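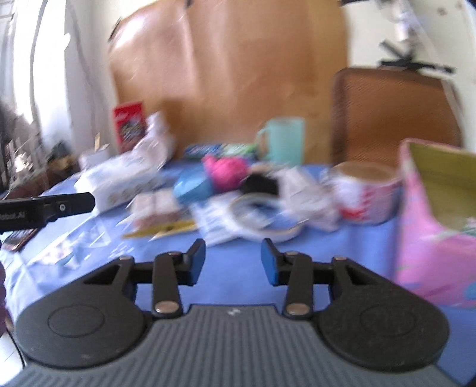
Blue cloth, everything out. December, a bit before two in the afternoon.

Long day, short entry, I want it down while I remember. Skeledden rules day. Spent most of the morning on the clearing-table sheet and got one page out of it, which Aststead will say is one page too many.

Main thing. Clip numbering. We're at 1173 and the new sheet has to work for the old ones as well as whatever comes next, so no changing what "good" means halfway through. I had that argument in October and I am not having it again. If a rule changes it gets a new letter and the old clips keep the old letter. Written in pen on the front of the folder so I can't wriggle out of it.

Rules as they stand tonight, copied from the back of an envelope:

Start every clip with the fingers open and empty. Pads facing, clear gap. No starting halfway through a grab.
One thing at a time. If two come up together, put both down, mark it, carry on.
Slow in, slow out. If the table's a blur then the person was swinging, and a blurry approach is no use to anyone training on it. I am the worst for this. Must stop.
Don't tidy first. Mugs, bags, packets, leave them how they are. A real table is a mess and the point is the mess.
Bare hands stay off the thing being moved.
Both grippers never over the same item unless the task says two-handed.
Pads wiped every 14 clips. Was 20, too long.
Stop at 200 for the day. Arms go before the head does, you stop noticing you're tilting.

Kovačević (the firm, their checklist came through last week) want a reason written beside each rejected clip. Fair enough I suppose but their list of reasons is a page and a half and half of them mean the same thing. "Unclear grasp" and "grasp not clear". Really. I've boiled it down to missed, dropped, too fast, wrong item, other. If it's "other" more than twice in a session then we need a new word for it. Sent that back, no reply yet.

Soft things are still a headache. Crumpled plastic bags especially. Where do you say a bag has been picked up? When the pads close? When the bottom leaves the cloth? I've put when nothing of it touches the table, and then spent lunch worrying about long thin ones that trail. Leave it. Can't fix evrything in one sheet.

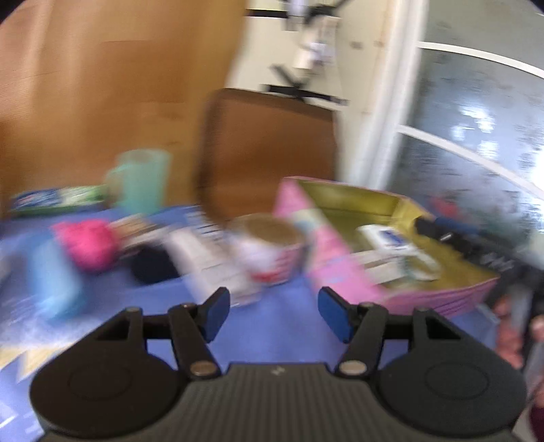 Then the box rule, the one that took an hour. What counts as "in". Ollari's wording is "placed within the container" and stops there, so something hanging over the side passes and so does something flung from a height. Mine: whole item below the rim, fingers opened inside, fingers back out before the clip ends. And if there's another gripper already over the box you wait. No reaching across. Had a knock of tips last month, no harm done, but it made a horrid noise and I don't want it again.

Also to add, nearly forgot: lids. Do we close them or not. Nothing on it anywhere in the Ollari text. I say not, for now.

Safety bit is thin. Cables off the floor, no drinks on the working side, shout before you swing round. Needs proper wording, I keep writting it like a note to myself.

Tomorrow: type it up, one side of A4, big letters. Ask Aststead if version B can start straight away or has to wait for January. Buy more wipes. Wrist sore, left one this time. Bed.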